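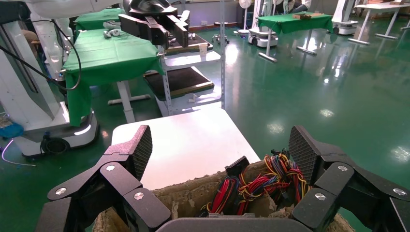
3.2 Gripper setup and upkeep

Figure 4. Wrist view with the fingers open on either side of a cardboard box of colored wires.

We spent more time on the fingertips than on anything else in the cell, and it was time well spent! Both pads have a fine grid surface, which Irja Savolainen brushes clean after every 840 grasps — lint from torn cardboard is the main trouble. Thijs Wuyts then checks the three pivot caps on each finger for play and runs the open-close routine 6 times with the arm parked. If the two pads no longer meet evenly, we redo the zero position before going back to the wire boxes.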